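Two-arm cell for end-of-line fan checks: what happens to the bench staff?

Posted in Small Plant Automation, Wednesday, June 30, 2021

Laurinda Leitão

I supervise the returns and refurbishment section at Prarow. We receive small electrical goods, mostly table fans, and each one is plugged in, run, unplugged, wiped down and graded. The work is done at six benches by people standing up. Management wants to move the plugging and unplugging to a two-arm cell and keep people on inspection and grading.

The current rate is 367 units on a full shift across all benches. The integrator, Aitken, has quoted 34 seconds for a plug-in and release on a clean layout. They have not quoted a figure for a layout with several cords on the surface, and in this section there are always several cords on the surface.

The layout under discussion has both arms on a common front rail, the power strip lying between them and the fans set out behind and to the sides.
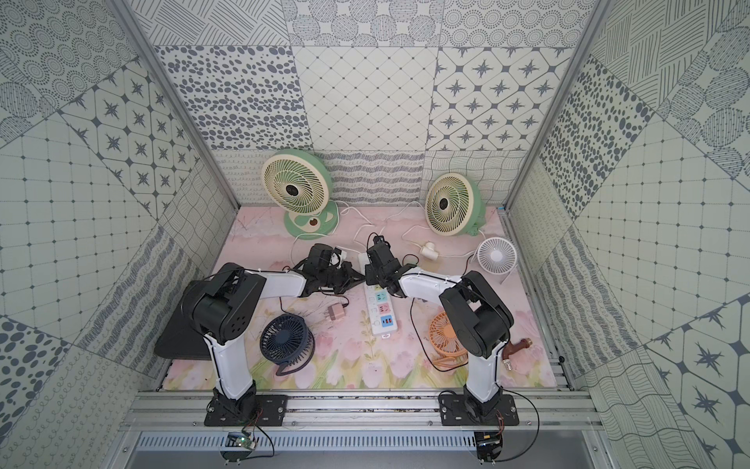
Does the cell replace the bench operators or only part of what they do?

Under the present plan it takes over one part: inserting and removing plugs. Unpacking, cord untangling, grille inspection, noise check and grading all stay with the operators.

What I need to know is how the remaining work should be divided. My operators are graded as electrical bench hands and paid on that basis. If the plug step goes away, part of the grade description goes with it. I would also like to hear from anyone who has had to decide who clears a fault: the operator at the cell or a maintenance tech. We have one tech per shift and he already covers the conveyors and the baler.

Other details, in case they matter:
Shifts: two, with a 35 minute overlap
Product mix: changes daily, no fixed cord length or plug orientation
Operators affected: all on the refurbishment side, none in receiving
Trial start: September, if the guarding is signed off

Apostolos Chrysikopoulos

I ran a similar conversion at Worport, on chargers and adapters instead of fans. The mechanical side was less trouble than the job descriptions. I will take your points in the order I would deal with them.

Write down the plug step as it is done now. Watch several operators, including the fast ones. At our plant the written procedure had four motions for inserting a plug and the people were using seven. They steadied the strip with the off hand, turned the plug body, checked for an adapter in the neighboring outlet, and so on. Each of those motions has to be assigned to an arm, a fixture or a person. If you leave one out, it will land on the operator as an unrecorded task.

Neighboring plugs deserve their own line in the spec. Access is easy with an empty strip. With a bulky adapter beside the target outlet, the fingers have much less room to close on the plug body and to open again. Ask Aitken to demonstrate with the strip loaded, and ask for their figure on that condition in writing.
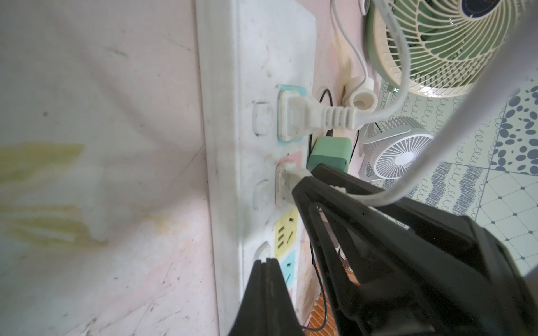 Gripper on the plug in the pink socket, cable from the plug above it curving away to the right.

On grading and pay: do not remove the electrical content from the grade before the trial is over. Our operators still had to judge whether a plug was damaged, whether a cord should be rejected, and whether a unit was safe to power at all. That judgment had been the skilled part from the start. We rewrote the grade to say so and the rate stayed where it was. HR wanted to call the new position "cell attendant." The operators objected to the title and I think they were right, as it described standing next to something.

On fault clearing, we used two levels.

Level 1, operator. The arm has stopped, no part is trapped, and the cord or plug can be repositioned by hand after the cell is locked out. The operator does this, resets, and makes a tally mark on the sheet.

Level 2, technician. Anything involving a cable caught in a joint, a shifted base plate, a damaged finger or a second stop on the same unit. The operator does not open the control side.

In the first month we logged 175 level 1 stops. Most were cord related. The figure dropped once we gave the operators authority to change how the units were laid out before a run. The integrator's drawing had the smaller units in front of the arms with their cords loose on the mat. The operators moved the cords to the rear and coiled the slack. That change did not come from engineering, and it should have been credited better than it was.

Layout as a controlled item

Treat the arrangement on the mat as part of the process. Give it a revision number. Keep loose fittings and tools out of it, or give them a marked position. Let the operators propose revisions and set a time limit for a reply.

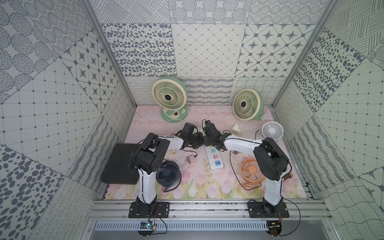 Training hours

Budget more than the vendor suggests. Brendarau supplied our training package and it covered start, stop and reset. It had nothing on reading a stop and deciding which level it was. We wrote that part ourselves and ran it during shift overlap. You have an overlap, so use it, but pay it as training and do not also count it as handover.

One item I would do differently is job rotation. We left the same two people on the cell for the whole trial because they were good at it. The others then saw it as closed to them, and when we did open rotation there was little interest. Start rotating in the first week even if the output suffers. A weekly swap is enough.

As to your tech: if he covers conveyors and a baler, he will not reach the cell quickly. Work out what the operators do while they wait. Ours went back to manual plugging at a spare bench, which kept the count up and also kept them in practice. Keep at least one manual bench powered and fully equipped for that reason.
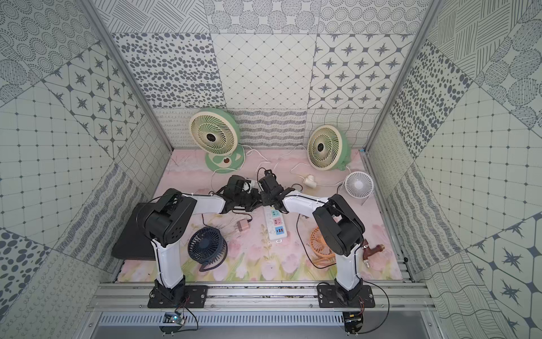
The spare bench should also be in the staffing plan from the beginning. If it is only in the maintenance plan, somebody will reassign the floor space by the second quarter. We had to argue for ours twice. It needs its own strip, its own tester and a stool, and it should be close enough that the operator can see the cell's status light from it.

benchhand_2

Was on the floor for one of these, different company. Get the pay question settled in writing before the trial, not after. Also ask who gets blamed for the rate when it stops. Ours went on our numbers for six weeks until the shop steward got it split out on the sheet.

The standing got worse for me. At a bench you shift your weight all day, and at the cell I was mostly in one spot watching. Ask for a mat and a sit-stand stool.

Laurinda Leitão

Thank you both. The two-level split is usable as written and I have passed it to our tech. I have asked Aitken for a cycle figure with a loaded strip and no answer has come yet. The rate sheet had not occurred to me. Stops will get a separate column.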